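2020-01-04
Open day at Bendcombe, notes while I still remember

Got there late, missed the welcome talk. Nizar Moussa was already running the sim station when I walked in so I took over the visitor side and let him drive. Setup as planned: two-arm sim on the big screen, real bench behind the rope, poster in between. Poster fell down twice, need better clips.

Ran 6 sessions in all. First one a mess. The Iruvex box took forever to load the scene and people drifted off to the coffee. Second one ok. From the third on we kept the scene loaded between groups and only reset the arms, much better, do that from the start next time.

What we showed:
- short intro, what the sim is for (me, too long, cut it)
- Nizar moves one arm by hand controller, then the other
- switch between the camera views on screen
- let one visitor try, slow mode ON

Slow mode was off for the first visitor in session 2. My fault. Arm went straight through its joint limits warning and the sim froze. Restart, apologies, lost a good chunk of the slot. Put it on the checklist.

Questions I got more than once: is this a video (no), is it the same arms as on the bench (same model, yes), why does it look so plain. Told them plain is fast. A man from Awad wanted to know about contact forces and I sent him to Nizar, they talked right through the break. Should follow up with him, card is in my jacket.

Camera views. We had planned to stay on the overview but people kept asking what the arms "see", so we flipped to the close views a lot. Grabbed a couple of stills off the demo machine, both from the same run:
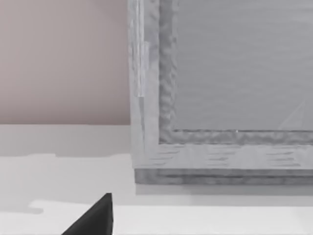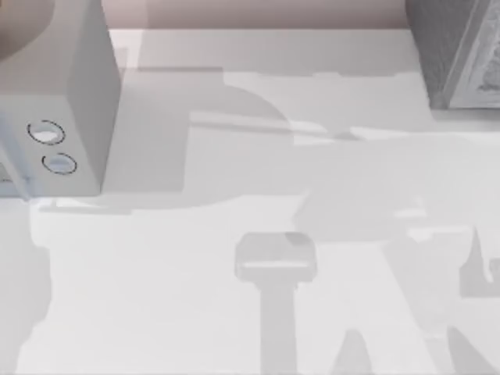 Sim stills, Bendcombe demo. First: fingertip near the lower left corner of the framed piece. Second: arm housing top left, shadows on the table.

Things I noticed going over these afterwards:

Shadows. In the second one the table is more shadow than anything else. Nice for explaining where the arms are when you can't see them, a girl in session 4 worked out the gripper shape from the shadow before I'd said a word. But for the vision people it's a pain. Ask Nizar if we can soften them or at least have a toggle. He says the Husura renderer has a setting for it, never tried.

Texture on the frame is blotchy close up. Fine from the overview, not fine on a big screen with people standing right in front of it. Inner border looks like hammered metal more than wood. Somebody asked if it was a window or a cupboard door and I didnt have a good answer ready. Give the objects name tags in the overlay? Would be easy.

Also a tiny white dot on the edge of the panel in the first one. Could be a lighting thing, could be two surfaces touching. Low priority but it bugs me. Check the mesh.

Fingertip nearly black against the pale table, reads well even from the back of the room. Keep.

Numbers: the run counter on the demo machine said 1,679 steps at the end of the longest session, no crash. That's the one where we handed the controller to a whole family in turn. The 2 crashes we had were both before lunch, one the slow mode thing above, the other unclear. Logs copied to the shared drive, havent looked yet.

Real bench: barely used it. One pick and place per session, behind the rope, fine. People liked it but they stayed at the screen longer, which I didn't expect. Partly because they could have a go.

Sound was bad. Room echoes, the fan on the Iruvex box is loud, I was hoarse by session 5. Borrow the little speaker and headset from the front office next time.

To do
- checklist: slow mode, scene preloaded, controller charged (it died in session 6, Nizar found the cable)
- shorter intro, two minutes max
- shadow toggle, ask about Husura setting
- name tags on objects
- look at the white dot
- email the Awad man
- poster clips
- write up crash no. 2 if the logs show anything
- return extension leads to Bendcombe, they are in my trunk

Next one is in July if the room is free. Would like a third person for the door so one of us can eat. Nizar wants to try the demo with both arms moving at the same time, I said only if he rehearses it befor the day. He said he would.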